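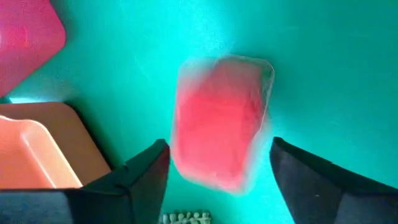
The Gridthorpe phone project set out to place a regular call to older people in Rivisham and Wendell who don't hear from many others. Your grant letter asked us to say by the end of the year whether those calls make people less lonely. I can tell you that calls are being made. On the larger question I'm less sure than our first summary was, and I would like you to set that summary aside. It put people who enjoy a weekly chat in one pile and people who are lonely in another, as if you could tell them apart as easily as you can tell red from teal green in the picture at the top. Most of the people we talk to are somewhere between, and they move from one week to the next.

Who we are calling

We have 122 people signed up. That is the number I'm asked for most often and the one I trust least. A name gets onto the list when a clinic, a church office or a daughter in another state fills in the form, and the person named doesn't always know it. Of the 122, 26 have never picked up. We have left messages. A few may have moved, a few may screen their calls as everyone should these days, and a few may have decided that a stranger who asks how they are must be selling something. I can't blame them. I do the same.

When the list gets quoted in public, and it has been, I'd ask that the 26 be quoted with it.

The people who do answer tend to go on answering. We make some 100 calls in a normal week, although December hasn't been a normal week since it started. Families visit, people go off to stay with a son or a sister, and then everyone is home at once and wants to talk about the food. How long a call lasts varies too much to be worth averaging. One man in Wendell hangs up after he has told us the temperature on his porch. He is also the first to complain if we call late.

What the survey says, and why I would not lean on it

We used the survey that came with the grant packet. People were asked over the phone, by the same person who calls them every week, whether they liked being called every week. They said yes. I would have said yes too.

Kevser Eren, our caller coordinator, argued for keeping those answers in, on the grounds that politeness is not the same as lying and that a person who didn't care for the calls could simply let the phone ring. That's a fair point and I have left it here for you to weigh. My own view is that the survey measures good manners, and that Rivisham has plenty.

The open comments were more use. Several people said the call gives them a reason to be dressed by ten. One said she would prefer to be called by the same voice each time and had stopped telling us things because the voice kept changing. Another asked if we could call her brother instead, as he was worse off. (We did. He is now on the list, with his permission.)

The video calling trial

You were keen on this and we weren't, so please read this section with that in mind. We lent out tablets in Rivisham so people could see their caller. Setup took far longer than the vendor's leaflet suggested, and most of the early calls were spent on the tablet itself. Can you see me? No, I can see your ceiling. Some people liked seeing a face. More of them liked it once and then asked to go back to the telephone, where they didn't have to fix their hair.

I don't think this shows that older people can't manage a screen. Several were sending their grandchildren pictures before we came along. It may only show that we brought a second way of doing something to people who already had one that worked. We'd like to stop buying tablets and leave the ones already out with anybody who wants to keep using them.

Money

Spending is within the budget you approved. The phone bill ran $100 over its line because two of our callers were using an old plan that charged by the minute, and no one checked. They have both been switched. The training line is underspent for a less cheerful reason: the trainer canceled in the fall and we haven't found another. Kevser has been sitting in with new callers herself, and I suspect this has taught them more than the slides would have.

What we would like to do next

First, the same caller for the same person, wherever the schedule lets us. It means fewer calls in some weeks, and I would like your agreement in advance that a lower number won't be read as a failure.

Second, an outside person to ask the survey questions. We have spoken with the Morais office, which does this sort of interviewing, and expect a price in January. If it's too high we'd sooner skip the survey than repeat the one we have.

Third, a proper clean-up of the list. Anyone who has never answered will get a short note in the mail with our number on it, and then we'll leave them in peace.

I know renewal is easier to argue for with a brighter report. I think the calls are worth making, and I have no good evidence yet that they do what the application said they would.

Nesrin Coşkun
Project lead, Gridthorpe
Tuesday, December 24, 2019

3 comments

Wendell reader: My mother gets these calls. She says she could take them or leave them, but she won't let me phone during that half hour.

D. in Rivisham: Good to see the 26 in there. Is there a way to get off the list if a relative signed you up?

Kevser Eren: Yes, just tell whoever calls you, or leave a message at the office. You don't have to give a reason.

We use cookies to remember your settings. By staying on this site you accept them.

Contact | © 2019 Gridthorpe | Back to top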